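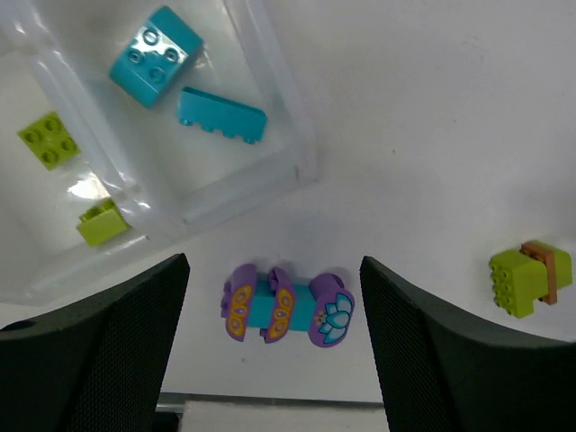

By the Brurnoveck Kids Desk
Filed under: How Stuff Works, ages 6 to 9

Why do big bricks stick together?

Push. Click. Done. But why does it stay?

Look for the bumps. Those are called studs. The fat green square brick in the tray has four of them, two rows of two. Now turn a brick over (a real one, go get one). Hollow! The studs from the brick below squeeze up into that space. It's a tight fit, so the sides of the studs rub on the insides of the brick. Rubbing like that has a name, friction. Friction is what holds your tower up.

No glue. So you can pull it apart agian whenever you want.

What about the sloped one? Still has studs on top. Slanty side makes a good roof, or the nose of a truck. Long bricks are handy too. Lay one across two short ones and it ties them together, like a bridge. Builders do the same thing with real walls, sort of.

Then there are the fancy pieces. Purple ones, with pictures printed on. One has a blue lotus flower. Two have a yellow and orange pattern, a bit like a peacock feather. They're on a turquoise brick, and yes they could go on a different one. Same studs, same fit.

Why so big? Little kids have little hands, and little kids put stuff in there mouths. Big bricks are easier to grab and much harder to swallow.

Try it!
1. Stack two bricks so all the studs are covered. Pull.
2. Now stack them so only one stud is covered. Pull again.
Which one came off easier? More studs, more rubbing, more grip.

Sorting tip: bricks in a tray, finished builds outside it. Saves a lot of digging.

Next time: why does tape get less sticky?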